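Patchwork quilt

A patchwork quilt is a bed covering whose top layer is sewn together from smaller pieces of cloth. Under the top sits a layer of batting, and under that a backing, usually one large piece bought on sale in a color its maker later regrets. The three layers are held together by stitching, which is the quilting proper. A patchwork top that has not been quilted is called a top, or a flimsy, and most households that sew own more of these than they admit to guests.

Terms

Patchwork and quilting are separate crafts that have been married so long that people use one name for both. Patchwork, or piecing, joins bits of fabric edge to edge. Quilting stitches through layers of any kind, pieced or plain. A whole-cloth quilt has quilting and no patchwork. A tied quilt has patchwork and, strictly speaking, no quilting, a point that quilters will raise with anyone standing near a tied quilt.

Appliqué, in which shapes are sewn on top of a background, is a third technique. It is often grouped with patchwork by the public and kept apart from it by show judges.

The block is the basic unit of most patterns. Blocks are commonly square, made in quantity, and set in rows either directly against one another or with strips between them, called sashing. The outer strips are borders. The narrow fabric that finishes the edge is the binding, and it wears out first.

Origins

The popular story holds that patchwork was invented by thrifty settlers who could not bear to waste a scrap. The story is warm, easy to remember and only partly true. Joining small pieces of cloth is very old and turns up in many parts of the world, in clothing, tents, hangings and saddle covers as well as bedding. Many of the earliest surviving European and American bed quilts were the work of comfortable households with good fabric and free afternoons. Poor people's quilts were used until they fell apart, then used as the filling of the next quilt, which has left museums with a lopsided idea of who was sewing.

Cheap printed cotton changed matters in the nineteenth century, as did the home sewing machine. By the end of that century the pieced quilt was an ordinary object in much of North America, and women's magazines had begun to explain to their readers that it was old-fashioned. They have declared it back in fashion several times since.

Materials

Cotton is the usual choice for the top. It presses flat, holds a crease and forgives a great deal. Wool was common in colder places, often cut from coats and suits, and makes a quilt that can be felt on the legs like a large sleeping dog. Silk and velvet were favored for the crazy quilt, a late Victorian style of irregular patches covered in fancy stitching and meant mainly to be looked at in the parlor. Polyester double knit had its decade. Quilts made of it are still in use and show no sign of stopping.

Batting may be cotton, wool, polyester or a blend. Old cotton batting had to be stitched closely or it would slide into lumps, and that is one source of the dense quilting admired on antique pieces. Modern batting holds together on its own and can be quilted at wide spacing.
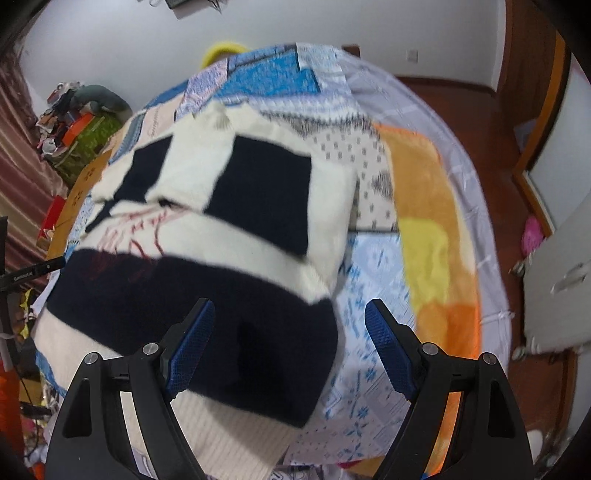 7 min read · 1,060 words in the print edition

Scraps remain the romantic ideal. In practice a large part of modern patchwork is made from new cloth, bought in coordinated bundles, cut into small pieces and sewn back together. Critics of the hobby find this funny. Hobbyists have heard the remark before.

Common patterns

The nine patch is three rows of three squares and is often the first block a child is taught. The log cabin builds strips outward from a center square, with light fabrics on two sides and dark on the other two. Flying geese are rows of triangles. The Irish chain runs small squares across the bed on the diagonal. The double wedding ring is made of interlocking curved bands and has, by reputation, outlasted a number of the marriages it was begun for.

Pattern names are unreliable. One block may have a dozen names depending on county and decade, and one name may cover several blocks. Attempts to settle the question have produced thick reference books and a few lasting feuds.

Hexagon quilts are usually pieced over paper templates, by hand, a method known as English paper piecing. The papers are removed afterward. Where they were left in, they have sometimes proved more useful to historians than the quilt, being cut from letters, bills and schoolwork.

The Vevitz quilts

A small regional tradition is associated with the mill village of Vevitz, where the Zorell weaving works sold its sample cards to employees by weight. The cards carried narrow oblong swatches, and the local quilts are accordingly made of narrow oblongs, set like brickwork, with no borders at all. A full-size Vevitz top has 1012 pieces if the maker followed the usual layout. Many makers ran short and filled in with whatever was at hand, including, in one well-known case, a flour sack with the miller's address still on it.

The tradition was first written up by Laurinda Cordeiro, whose mother had worked in the Zorell finishing room. Her study, The Oblong Quilt, catalogs 198 examples and remains the standard work on the subject, in part by being the only one. The Cordeiro numbering is still used: a quilt described in a sale listing as "Cordeiro 13" is the thirteenth in her catalog, and also the one every dealer claims to have found.

Rui Seixas later disputed her dating. He argued that the oblong layout came from the neighboring village of Parnik, which had no mill, and was only taken up at Vevitz once the sample cards made it convenient. Cordeiro replied in print that Parnik had also had no quilts. Seixas produced two. The matter rests there, and both villages hold a quilt fair on the same weekend in November.

Construction

Pieces are cut, traditionally with scissors around a template and now usually with a rotary cutter, a round blade on a handle that has sped up the work enormously and trimmed many fingertips. They are sewn right sides together with a seam of a quarter inch. A seam very slightly wider than that does no harm once. Repeated over a full row, it produces a row that no longer fits the one beside it, and the discovery is generally made late in the evening.

Seams are pressed to one side or pressed open. Each school considers the other unsound.

The finished top is layered with batting and backing and held with basting stitches, pins or spray. Quilting may be done by hand in a frame or hoop, on a household machine, or on a longarm machine, whose owners often take in tops from other people for a fee. Many tops are sent out this way by piecers who enjoy the first half of the job and have made peace with the second.

Use and care

A quilt on a bed serves as cover, as decoration and as the surface on which clothes are placed by people who intend to put them away. Sweaters, coats and clean laundry all find their way there. The weight does little harm. Zippers, buckles and cats do more.

Washing is a subject of strong feeling. Sturdy modern cotton quilts can go in a machine on a gentle cycle in cold water. Older quilts, and any with silk, wool or unstable red or brown dyes, are better left to a textile conservator or simply aired. Red is the traditional villain and can travel a surprising distance across a white background. Drying on a clothesline strains wet seams, so a quilt is best laid flat on a sheet.

In storage, quilts should be kept from light and refolded now and then along different lines. Cedar chests smell pleasant and have long been trusted for the job, although bare wood gives off acids that stain cloth. A layer of washed cotton or acid-free paper between the two is the usual remedy. An unused bed in a darkened room is better still, for those who have one.

Value

Owners tend to overestimate what a family quilt will bring and underestimate what it cost to make. Condition, design and known history all affect the price. A label with a name and a place is worth having and is missing from most quilts, their makers having assumed that everyone would remember.

See also

Appliqué
Batting
Crazy quilt
English paper piecing
Sample card
Whole-cloth quilt

This article was last edited on Wednesday, June 17, 2026. The section on pressing seams is locked to new editors.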